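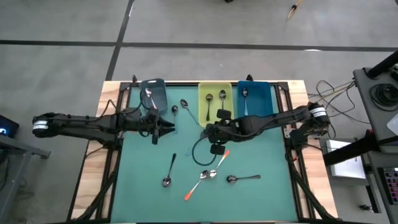 Sorting the small cutlery: notes for my part of the talk

Start when Kartini has finished with the plates. Speak slowly. Wait for people to sit.

Good morning, I am Danang Pasaribu, and I look after the cutlery at the Bultside canteen. We serve 220 lunches, so a spoon is a thing I meet very often.

First point: spoons before forks. When I started, we put all the cutlery into one deep tub and sorted it standing up, with wet hands. It was slow and very loud. Kerttu Mustonen from the Plorkaven kitchen showed me her way, and I still use it.

Her way is to put the bins at the far side of the table, in one row, and to leave the middle free. The spoons go on a mat in the middle. Three bins, three colors. In the picture they are dark blue, yellow-green and bright blue, but any colors are good if they are easy to tell apart from where you stand.

(Pause. Somebody will ask about labels. We tried paper labels and they came off in the wash.)

Second point: all bowls to the same end. Look at the yellow-green bin, the two spoons have their bowls at the top. In the dark blue bin the spoon lies diagonal. With one spoon it does not matter. With 100 spoons the diagonal one makes a bridge, the others lie on top of it, and the bin is full too early.

Third point: length. The two spoons in the yellow-green bin are not the same, the left one is longer. Here I ask the room who keeps long and short together. At Bultside we separate them, Kerttu does not. Let them discuss, five minutes maximum.

If there is time: the mat. Ours is rinsed at 3 p.m. and hangs over the sink rail until the morning.

Then give the microphone to Dimas for the trays.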